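Reset rules for sim tabletop tasks: is 200 trials enough to call it a pass?
Forum > Manipulation > Evaluation practice

dunmore_k 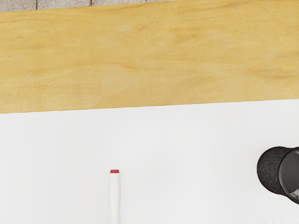 Our group is writing house rules for sim evaluation and I'm not sold on the draft. It was copied mostly from the Tuvarus checklist, which wants 200 trials per task, a fixed seed list and a success rate to one decimal. Fine. But it says nothing about where objects may start. Take the marker-like stick and the black cup: the cup is only partly in view on the right and the marker runs out of the bottom. Does a start like that count, or do you throw it out and resample? The draft lets whoever runs the test decide. I don't see how that's a rule.

petrel9
It counts. If your sampler can produce it, the policy has to deal with it. Throw out the awkward starts and you're grading your own taste.

mossback
Disagree with petrel9. We ran 300 starts on Komby in June and kept everything. 24 of them had the target completely out of view. All that told us was that our sampler was bad. Write the limits down BEFORE you run, then keep whatever falls inside them.

petrel9
And who picks the limits? The same people who want the good number.

mossback
Same people who pick the seeds. You publish both.

dunmore_k
Publishing both I could live with. What bugs me more is the "realistic scene" line in the checklist. Grainy yellow wood and a bit of tile floor at the back, and suddenly somebody signs off on transfer to the real bench. I've yet to see evidence that a nice wood texture buys you anything.

vee_tollan
We use Brisus for this and the textures get swapped every episode. Helped a little on the real arm. Wouldn't put it in a standard though, we only had 155 real trials to compare with and they were all on one table.

petrel9
155 on one table is an anecdote.

vee_tollan
Sure, that's why I said don't put it in a standard.

mossback
Back to the original question. My wording would be: start limits in writing, rejected starts logged with the seed, rejected count printed next to the success rate. No hand edits after the first run.

dunmore_k
Stealing that. Still not convinced by the 200 but I'll take it up in the other thread.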